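The summer I worked at Illden, my whole job was to stand next to a robot and not help it.

You'd be amazed how hard that is! I'm a person who straightens other people's place mats. And there was this big patient arm on wheels, owned by a company that wanted it picking up kids' bedrooms by October, and I had to watch it miss a sock eleven different ways with my hands in my pockets.

"You're leaning," Sille Vestergaard would say, not even looking up from her laptop.

"I'm not leaning."

"You're leaning at the sock."

Sille had written most of the grabbing part (she called it Revinier, after a street she used to live on, I think) and she took the socks personally. Socks were awful. Towels were worse. Somebody in sales had promised a customer in Troltwood a machine that folded fitted sheets, and Sille laughed so long at that email she had to go stand outside.

So we went back to tennis balls. Blue tape on the floor, balls on the floor, put the balls in the bucket. My mom came by once with my lunch and asked if this was what I'd borrowed $900 to move here for. Ye-ji Yook, who ran the place and signed my checks, told her very politely that it was.

The ball I remember was on try 711. The arm rolled up, lowered its wrist, and just stopped. I went around to Sille's screen to see what it was seeing. 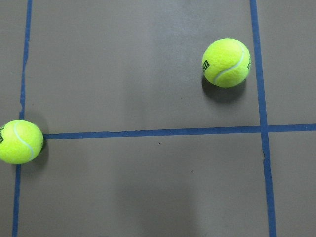

*Two balls, try 711.*

"It can't pick," I said.

"It can pick. It picked three hundred times yesterday."

"No, I mean it can't *choose*. One's on the line and one isn't."

She pulled her glasses down and looked at the ball sitting over the tape for a long while. Then she said a word in Danish and started typing, and I went and got us both coffee, and when I came back the arm was still hanging there, thinking or whatever it does.

I wanted to nudge that ball so badly. One toe, half an inch. I drank my coffee instead, and then I drank hers.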